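Fulport 음료 포장 공정 견학 기록
2019년 5월 29일

Liketti 사의 Fulport 사업장 견학에 참가하였다. 참가 인원은 9명, 안내는 포장개발 담당 Colm Ó Súilleabháin 씨가 맡았다. 일정은 공캔 입고장, 충전 라인, 포장 시험실 순이었으며 충전 라인 내부는 촬영이 금지되었다.

공캔은 팔레트 단위로 입고되며 층마다 간지를 넣는다. 입고 검사 항목은 플랜지 변형, 내면 도막, 인쇄 위치의 4개 항목 중 용량별로 달라지는 치수를 제외한 것이 공통이라고 한다. 충전 라인은 Drollasura 계열 제품을 생산 중이었다. 규격 전환 시에는 가이드 레일 폭과 시머 높이를 조정하며, 전환 절차서는 7쪽 분량이다. 충전 후 캔은 가온 터널을 거쳐 중량 검사로 넘어간다. 터널 출구 쪽은 소음이 커서 설명을 거의 듣지 못하였고, 질의는 시험실로 옮긴 뒤에 하였다.

포장 시험실에서는 혼합 규격 포장, 즉 높이와 지름이 다른 캔을 한 트레이에 담는 방식을 다루었다. 현행 Hemmin 트레이는 단일 규격용이다.

포장 시험실, 트레이와 캔 두 개

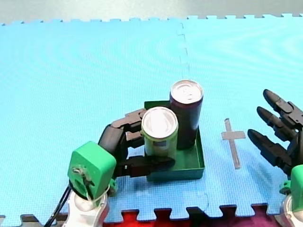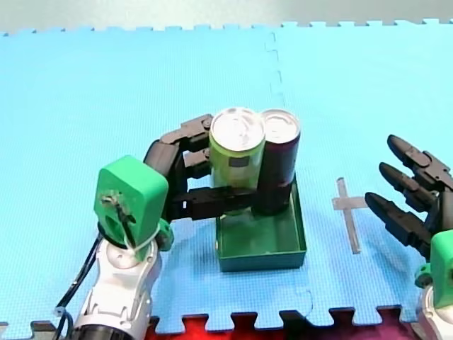
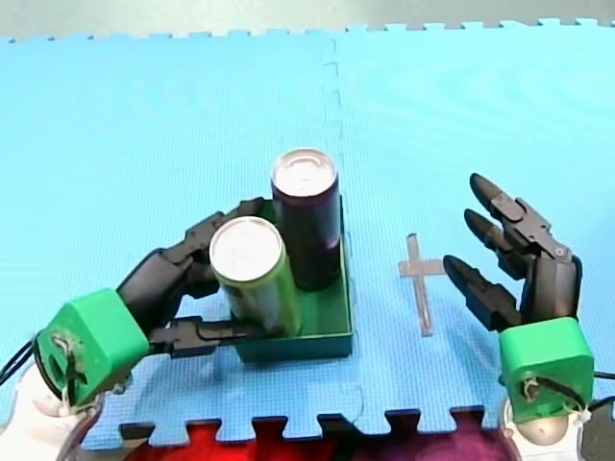 혼합 포장의 주된 문제는 상단 기준면이 없다는 점이다. 단일 규격이면 캔 뚜껑이 같은 높이에 놓여 윗상자의 하중을 고르게 받지만, 규격이 섞이면 높은 캔에 하중이 몰린다. 짙은 자주색 계열의 긴 캔과 밝은 색의 짧은 캔을 함께 세운 녹색 트레이에서도 뚜껑 높이가 서로 달랐다. 또한 이 트레이처럼 벽이 낮으면 긴 캔의 상부를 측면에서 잡아 주지 못한다. Ó Súilleabháin 씨는 대안으로 칸막이 삽입과 수축 필름 병용을 들었다. 칸막이는 자재비가 늘고, 필름은 수축 온도에 따라 인쇄면 긁힘이 달라진다고 한다. 적재 시험은 9단 이상을 조건으로 하며 결과 자료는 배포되지 않았다.

질의 시간에는 트레이 재사용 시의 세척 기준과 바닥 배수 구조에 관한 질문이 나왔다. 세척 기준은 현재 개정 중이고, 다음 견학은 9월로 잡혀 있다. 신청은 사업장 안내실에서 받는다.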